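Orkidton 202 Hand-Held Gripper Pair
Equipment > Hand tools > Bedding and soft goods

Sold as a pair, left and right. Please don't ask for one. We did sell one once, and the customer spent a month discovering how little a person can do to a duvet with a single jaw.

The 202 is the set we recommend for bed work: sheets, covers, folded cloths, pillowcases, anything that slides away when you pinch it. White housings, black finger set fitted at the front, light strip across the body. It arrives assembled except for the wrist straps, which go on in the order shown on the card in the lid and in no other order, whatever your instincts say.

Fitting the fingers
Lay both units down with the fingers pointing away from you. Start every bolt by hand before tightening any of them. Then tighten a little on the left finger, a little on the right, and go back. If you run one bolt all the way home first, the tips will meet off center and the gripper will pick up cloth with one corner, like someone removing a sock from a bathtub.

Close the jaw slowly over a single layer of sheet and pull. The cloth should resist evenly. If it slips, back the bolts off and start over. Squeezing harder is popular but only wears out the operator.

Set up at the bed you'll be using. A bench is tidier, but a bench has never bunched up under anyone's hand.

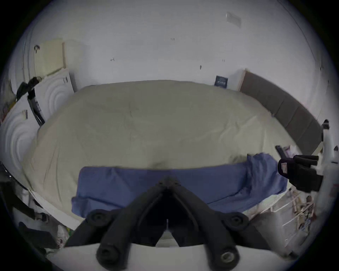
Setting up the bed station
Push the bed to the wall and leave it there. Most of the trouble reported to us as gripper trouble is a bed that has wandered. Make small marks on the wall for your working span, write down what they mean, and keep the writing somewhere other than the wall. We have visited a station in Ustia where the marks had outlived everyone's memory of them and were being treated with great respect.

Strap in, let your arms hang, then bring both units up over the mattress. The housings should clear the cloth without your shoulders climbing toward your ears. Check the light strips before the first grasp. If one is dark, switch that unit off and on again. If it's still dark, charge it. If it's still dark after that, write to us, and mention the first two steps so we don't send them back to you.

Routine care
Wipe the housings with a barely damp cloth at the end of the day. Pick lint out of the finger joints with a soft brush. Long threads wind themselves around the pivots and have to be cut; pulling makes them tighter.

Check bolts every morning. Replace the finger set at 4000 closings, or sooner if the tips leave a shine on cotton. Two spare finger sets come in the case. The Bouvier grease packed beside them is for the pivots only. It doesn't come out of bed linen.

Store the pair with the jaws open and nothing resting on them. A laundry bag counts as something.

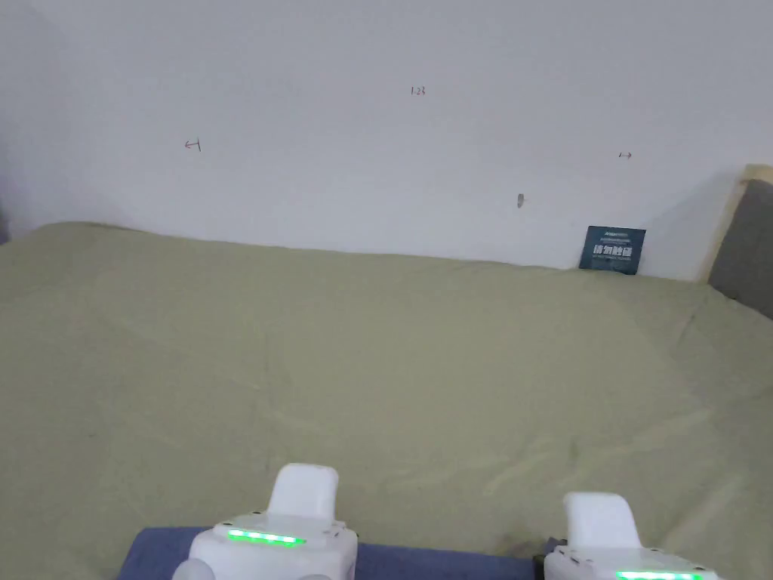
A reader at Rosico writes that the bolts on the right unit loosen faster than the left, and asks whether thread lock would settle it. It would, permanently, and then you'd be writing to us in May about getting the fingers off. Swap the right bolts for the new ones in the spares bag and tighten in turns as described. If they still back out inside a week, send the unit in, straps removed.

Shipping and spares
Ships in a hard case with charger, strap set, brush and hex key. The hex key is the part most often reordered, so it's also sold separately. Spare fingers are listed under 202-F and fit either hand.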